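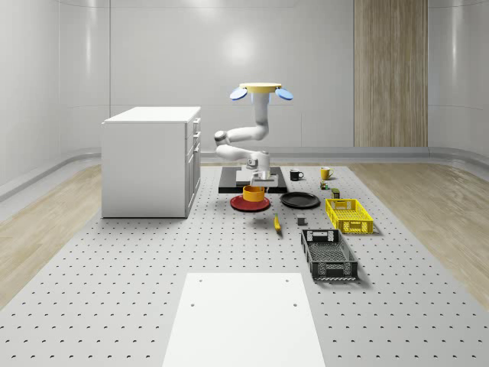
Who takes the morning class when the teacher is away?

The student who has been there longest takes it. At the yoga room on Schouten Street that was Hadiza Amadi, and she found out from a note taped to the inside of the door.

The note was in Imre Hajdu's square handwriting. His sister in Tramgate had gone into the hospital. He would be gone for 25 days. Hadiza should open at six, leave the back window shut until the room warmed up, and not change the order of the postures.

She read it twice and put it in her coat pocket. Then she turned on the heater and unrolled her mat in her usual place by the wall. She looked at it there, rolled it up again, and carried it to the front.

Toivo Koivisto came in first. He drove a bread truck and always smelled a little of yeast.

"Where's Imre?"

"Tramgate. His sister's sick."

"So it's you."

"It's me."

He nodded and went to change his socks. Four others came after him. Hadiza stood at the front and could not think what to do with her hands. Imre kept his behind his back. She tried that and felt like a guard in a museum, so she let them hang.

She counted the first sun salutation too fast. By the third, Kristine Salazar was half a breath behind everyone else and had stopped trying to catch up. Hadiza slowed down. She had done this sequence nearly every morning for six years and had never once had to say it out loud. In the standing postures she forgot the word for the left side and just pointed.

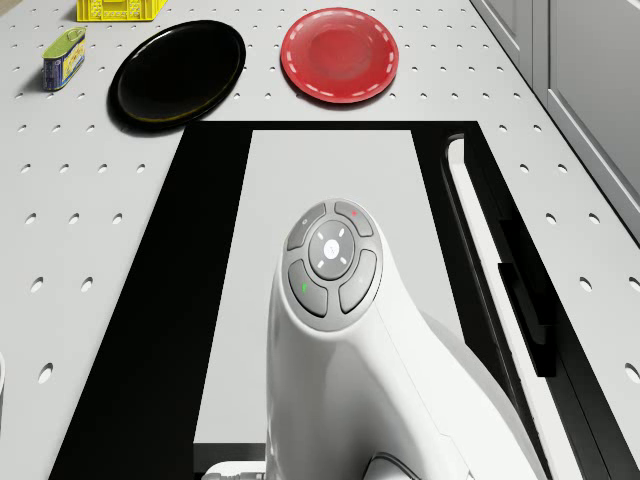
After class she swept and wrote the names in the green book. Kristine waited by the shoes.

"My shoulder," she said. "Imre usually holds it when I go back. I didn't want to ask you."

"You can ask."

"Do you know how he does it?"

Hadiza thought about it. He had held hers the same way the winter she fell on the ice, one palm flat under the blade and no pushing. She had Kristine lie down on the bare boards and put her hand there. Kristine breathed out and her arm settled lower than it had all morning.

"Like that," Kristine said. "A little higher."

Hadiza moved her hand a little higher.

On the ninth day a man named Reijo Leinonen came to see the room. He ran the Nindusa studios across the river and had heard that the lease was coming up in September. He wore his coat through the whole visit. He told her he could put 4000 toward a new floor, and that he would keep her on if she got a certificate.

"It's Imre's room," she said.

"I know. I've called him. He told me to talk to you."

She hadn't expected that. She asked for his card and said she would think about it. When he had gone she called Tramgate and let it ring until Imre picked up.
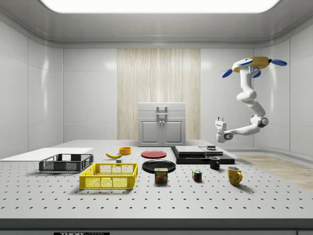 *The white arm over the table, nothing in the gripper.*

"How's your sister?" she said.

"Sitting up. Complaining about the soup." He coughed. "Did Leinonen come?"

"Why did you send him to me?"

"You're the one who's there."

She could hear a cart going by on his end. She told him about the counting, and about Kristine's shoulder, and that Toivo had brought two loaves and left them on the radiator.

"Which hand did you use?" he asked. "On the shoulder."

"The right."

"Use the left. You can see her face that way."

She wrote it on the back of Leinonen's card and went to check the window.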